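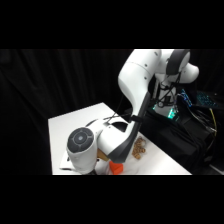 White robot arm with dark gray trim, reaching down over a white tabletop.

How to cut a trailer for your anthology series

Posted 18 May 2021

An anthology series is hard to sell with one trailer. Every episode has other actors, another place and often another mood, so the viewer who likes the first story can be disappointed by the second. When we prepared our web series Verkance, we made one trailer for each of the first two episodes, and later one short teaser for the season. In this tutorial I describe the method we used. It works with any editing program that has markers and more than one audio track.

Before you start

You need the locked cut of the episode, or a cut that is very near to it. You also need the dialogue, the music and the effects as separate audio files. If your sound is already mixed into one track, you can still make a trailer, but you will hear the old music under every line and you will have to choose lines from quiet moments.

Write one sentence which says what the episode is about. Do not put the ending in it. For our first episode, Oltari, the sentence was: "A ferry clerk sells a ticket to a passenger who has already arrived." Keep this sentence near the screen while you work.

Step 1. Watch and mark

Watch the whole episode once without stopping. Then watch it a second time and put a marker at each line or look that you still remembered from the first time. I had far too many markers, so I gave them colors: green for dialogue, yellow for faces, red for anything that belongs to the last third of the story. The red ones stay out of the trailer. We broke this rule once, with a door that opens in Fekete, and several viewers wrote to us that they knew the ending before they started.

Step 2. Build the voice line

Put only the dialogue on the timeline, with a black picture. Choose 7 lines at most. Move them until they sound like one conversation, even if they come from different parts of the episode. Be careful with questions and answers. If you put an answer after a question it did not belong to, the trailer can promise a story that does not exist.

Listen to it with closed eyes. If you get bored, take out the longest line and try again.

Step 3. Add the pictures

Now lay the pictures over the voices. The person who speaks does not need to be visible. For strange stories it is often better to see the one who listens – the face gives the viewer time to worry.

Start with calm shots of four or five seconds. Show the ordinary world first: the ticket window, the harbor street in Zoltuvthorpe, the clerk with her lunch. The strange thing should come in near the middle, and after it the shots can be shorter. I do not recommend going under nine frames for a shot in this genre. It looks like an action film, and a small face on a phone cannot be read so quickly.

Step 4. Sound and silence

Use one piece of music, not three. Let it grow until the strongest moment, then cut it completely and leave a second of silence before the last line. Check the silence for room noise, which becomes very clear when the music has gone. If there is a hum, put a clean piece of room tone from the same location over the cut.

Step 5. Titles

For an anthology you have two names to show, the series and the episode. Put the episode title large and in the middle, and the series title on the last card together with the release date. Use the same typeface and the same position in all trailers of the season. Leave each card on the screen long enough to read it aloud two times.

Step 6. Test it

Show the trailer to 5 people who have not seen the episode and ask each of them what they think happens. Do this separately. When all of them tell you the same ending, and it is the right one, go back to your red markers.

Export settings

We export one master file in full quality and make the smaller versions from it. Keep the text away from the borders if you also plan a square version. The project folder for our Oltari trailer has a little more than a minute of finished video and over 300 files, so name your versions clearly – a date at the front of the file name is enough.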